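Home | Past Issues | Workshops | Contact

Can a machine tidy up yet?

I get asked this more than anything else, and this year I'm happier with my answer! The job I keep coming back to is picking up soft toys and putting them in a basket. A small child can do it. For a robot it is a real test, with floppy shapes, a wrinkled sheet underneath, and no two toys that feel the same in the grip. 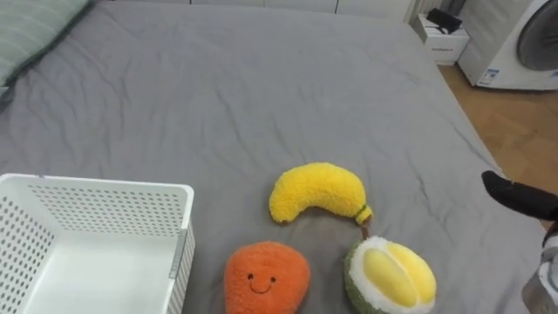 What makes it hard

Simone Cordeiro at Drustberg likes to say that hard objects are polite and soft ones argue. Squeeze a mug and it stays a mug. Squeeze a plush banana and you have a new shape to deal with -- and the next toy wants a different grip again.

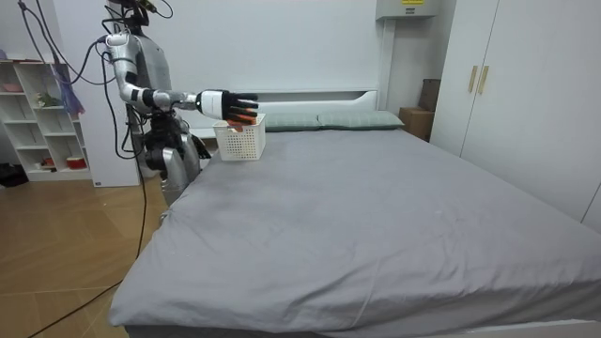

Containers are the part I find most exciting. Software used to treat them as fixed targets, bolted to a table. On a bed, things shift. A silver arm stretched over the mattress with its fingers curled over the rim of a white basket is dealing with a target that can slide, and that is much closer to the mess in my own home.

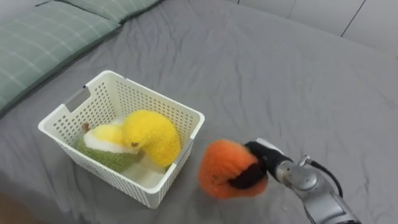
So, are we there? For one chore at a time, in a room someone has set up, I'd say we're close. For a whole bedroom (socks, chargers, half a sandwich) we have a good way to go. I'd want 95 clean pickups out of every hundred before I left a robot alone with the kids' room, and I can't wait to see who gets there first.

Last updated: 18 February 2026

Contact the editor | © Wondholm Newsletter | Back to top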